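The blacklist had 307 addresses on it, and the mail server at Plostina was one of them. Thu Khương ran the check again at 4 and got the same red line. Valter had already gone home.

She wrote to the list's owners and asked for removal. No reply came. 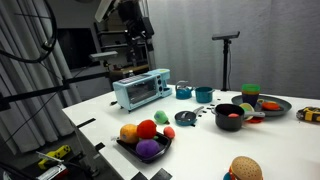 The orders went out by post that January, as they had before 2015. Thu typed the labels herself. Toaster oven, light blue. Kettle, teal, small. Frying pan, teal, grey handle. Diệp Ngô carried the boxes down — two at a time — and asked when the email would be back.

"When they answer," Thu said, and ran the check again.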